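4.2 Two Grippers on the Workstation Teardown 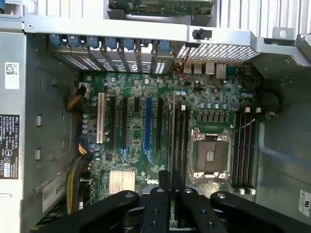
The claim we set out to check is a simple one. Vendors of adaptive grippers say that a compliant finger forgives errors in the pose estimate, so a cheaper camera and a looser calibration will do. The Fellia hand is sold on that basis. The older Davance parallel gripper makes no such promise and costs less. We ran both on the same arm, with the same wrist camera and the same controller, and we doubt that the difference reported in earlier work would survive those conditions.

The test bench was a Dell tower laid on its side with the cover off. We kept to 6 tasks: pressing a memory latch, gripping the edge of a memory slot, lifting a cable branch away from the board, touching the chipset heatsink, opening a lever on the CPU socket frame, and pushing an expansion slot latch. The socket and the memory slots were left empty throughout; Figure 4 shows them empty. No task required inserting a part. Readers who want evidence on insertion will not find it in this section, and we would caution against reading our numbers that way.

Figure 4. Wrist camera view of the workstation interior, with the black gripper entering from the bottom of the image. The fingers cover part of the board below the expansion slots and the left bank of memory slots.

The figure shows a problem that affected every run. The camera sits behind the fingers, and the fingers hide much of the area they are about to touch. In the view above they also cover part of the white logo printed on the board, which our first pose estimator used as a landmark. Nazanin Zamani replaced that landmark with the rear ports and the ventilation grille, which stay in view over most of the approach. Drift was lower after the change, with no change of gripper at all. We suspect that some of the gains credited to compliant hands in the literature come from similar edits to the vision side that were made along the way and not reported.

We logged 1,404 attempts, split evenly between the two grippers. The order of tasks was shuffled each Monday by a script, and the operator did not know which task came next. An attempt counted as a success only if the target moved or was held as specified and no neighboring part was displaced. This second condition matters more than it may seem. A compliant finger that slides off a latch and comes to rest against a capacitor has been scored as a success in at least one benchmark we tried to reproduce, the Stistcombe set, where only the final finger position is checked.

Under our rule the two grippers were close on four of the tasks. The Fellia hand did better on cables, as one would expect. It did worse on the socket levers, where its fingertips bent before the lever did. Golshifteh Alipour repeated the lever task with the controller's force limit raised, and the gap narrowed – but the hand then lost most of its advantage on cables. We could not find a single setting that kept both. The product literature does not mention such a trade.

Two weaknesses of our own should be stated. All attempts used one chassis, and the layout of this board is roomy compared with a small desktop. The controller, Nikzad, was also tuned on the Davance gripper in February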